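Zisex room cell: setup and care notes

Maintained by the cell group at Kundport. Kept next to the recordings so that anyone loading them knows what state the machine was in, and so that whoever sets it up next does it the same way.

What the cell is

One two-armed robot with a parallel gripper on each arm and a camera at the head, working in a furnished bedroom. The room stays as it is between sessions apart from the loose items. The task set is called Jaramillo and covers picking litter off the carpet and putting it in a bin. Laundry tasks are in a separate set, Grirkska, with its own README.

Contents

episodes/ one folder per run, 1,980 in total
calib/ camera and arm calibration, one file per session
notes/ operator notes in plain text
faults.csv every stop, with cause and fix

Setting up before a session

Switch on the arm controllers first and the head camera second. If the camera comes up before the controllers, the clock offset is wrong and the session has to be restarted.

Let the arms idle for 19 minutes with the joints live. The wrist encoders drift a little when cold, mostly on the right arm.

Run the homing script. Both arms should come to rest low in the head view with the grippers clear of the floor. Open and close each gripper five times and listen for scraping.

Check the cables by hand. Each arm has a black cable that loops away from it, and the loop needs enough slack for a full reach to the floor. Too much slack and it catches on the furniture. Move each arm slowly through its range with the speed limit at 70 mm/s and watch the loop the whole way.

Set out the floor items. Soft things such as wrappers and paper can go anywhere both arms can reach. Bottles go on their side. Keep everything clear of the sofa front by at least 300 mm, or the right elbow will touch the upholstery on the way down.

Head camera views, bottle pick and floor layout:
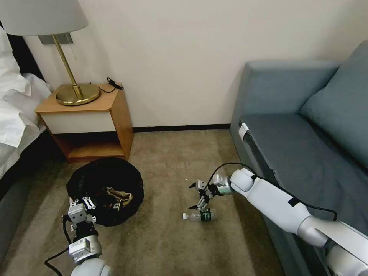
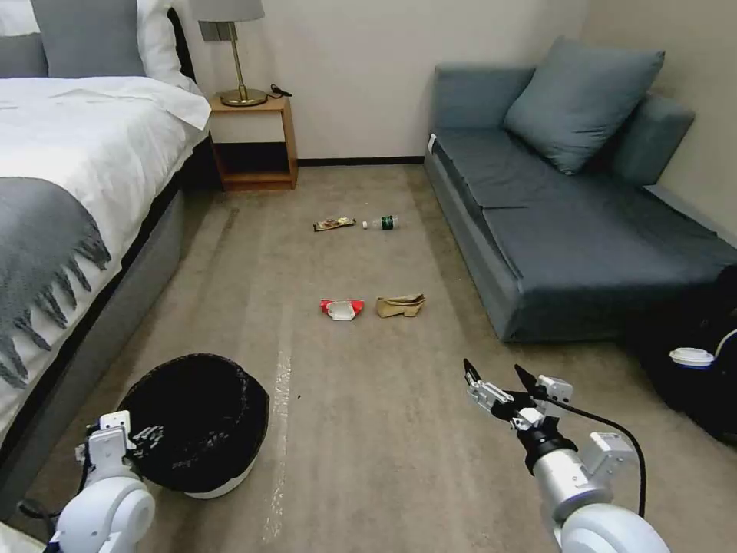 Head camera alignment

The head mount has two locking screws, one for pan and one for tilt. Tilt works loose over a long day. To check it, load the reference still from calib/ and lay it over the live view. The line where the back wall meets the carpet should match along its whole length. If it's off at one end only, the problem is pan or a twisted mount. If it's off evenly, adjust tilt, tighten, and check again.

Don't use the bed as a reference. The bedding moves.

After any change to the mount, redo the hand-eye calibration for both arms, even if only one looks wrong. Save it as a new file. Old calibration files must stay, as earlier episodes point to them.

Looking after the grippers

Wipe the fingers with a dry cloth after every session. Carpet fluff gets into the links and shows up first as a gripper that closes slowly. Pull it out with tweezers and leave the compressed air in the cupboard; it drives the fluff further in.

Finger tips are a wear part. Change them in pairs. After a change, run the grip zero script before anything else, otherwise the recorded opening width will be wrong for the whole session. This happened once in May. Those runs are marked width_bad in the episode metadata and should be left out of any work that uses the gripper width. The images and joint angles in them are fine.

Check the small screws at the wrist weekly. Finger tight, then a quarter turn. Two have been stripped by overtightening and were replaced with the next length up, which fits.

Common faults

Arm stops on the way to the floor: usually the cable loop. Free it, home the arm, start the run again. Log it as CABLE.

Bottle rolls away on contact: the approach height is set too low, or the fingers aren't level. Check the wrist angle against the calibration file before changing any heights.

Gripper reports closed on nothing: grip zero is out. Rerun the script.

Head image freezes but the arms carry on: press stop, then replace the camera lead. Reseating the old lead only works for an hour or so.

Known gaps

Lighting was not logged in the early sessions. Joint torque is missing for the left arm in some runs; the field is there but filled with zeros. Operator notes vary a lot in length and a few are blank.

Changes

v3: added faults.csv, split laundry runs out to Grirkska
v2: new calibration format, old files converted
v1: first release inside Kundport

Corrections to this file go through the usual merge request. Put the word README in the title so it gets picked up.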